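Ticket: Gossip feed on Pudness showing old stories as new
Product: Pudness entertainment news app, version 4
Status: Open, waiting for customer
Priority: Normal

Customer message, 9:40 am

Hello. I use Pudness every morning to read the celebrity news. Since the update in August, the feed gives me old stories with the label "Just in". Today the first item was the breakup of the singer from Bensaid, and I remember reading this one in spring. My favourite artists are also gone from the list on the left, and I had nearly 300 of them. I spent a long time making that list. Please can you bring it back?

Support reply, 10:15 am

Thank you for writing to us, and sorry for the trouble. I have two questions.

Do you sign in with your email, or with your Handard account? The favourites are stored in a different place for each one.

When you open an old story, is the date under the headline correct, or is it also wrong?

Please do not reinstall the app yet. If the list is still saved on your phone, a reinstall will delete it.

Customer message, 11:02 am

I sign in with Handard. The date under the headline is correct, only the label is wrong. I did not reinstall, but I did clear the cache before I wrote to you. I hope this was not a mistake.

Support reply, 11:30 am

Clearing the cache is fine — it removes only pictures and saved pages. I looked at your account and found the following.

The favourites list is still on our server. The app asks for it, but it stops when the answer is longer than 2000 characters. Your list is longer than that, so the app shows nothing.

The "Just in" label is a separate fault. When a news partner corrects a story, even one comma, our system reads this as a new story. Kaltley, who send us most of the music gossip, corrected their whole archive this month. The breakup story was one of these.

Please try these steps in this order:

Open Settings, then Feed, and turn off "Show updated stories".
Go to Favourites and choose "Load in parts".
Close the app fully and open it again.
Wait until the small wheel at the top stops turning. With a long list it can be slow.

Customer message, 1:20 pm

The favourites came back, thank you very much! The old stories are fewer now, but I still get one about the award show fight between the two presenters, and it comes back each time I swipe it away.

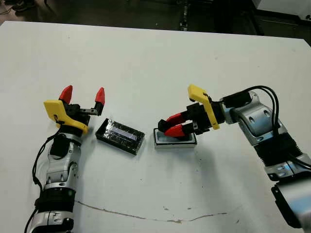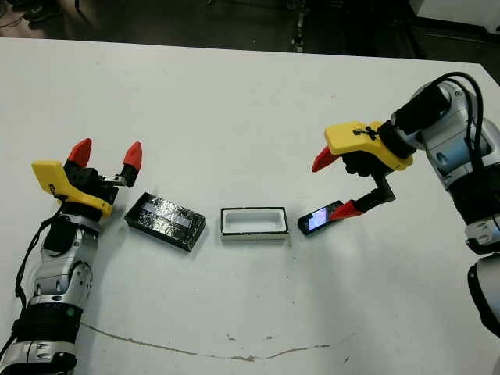
Support reply, 1:55 pm

I am glad the favourites are back. The award show story is pinned by the editors, so the swipe does not work on it. I have asked them to remove the pin. Until then you can hold your finger on the headline and choose "Hide for me".

I also passed the rest of your message to the feed team. I do not have an answer from them yet, and I prefer not to guess.

One more request. Could you tell me if the label is correct on new stories tomorrow morning? I will leave the ticket open until I hear from you.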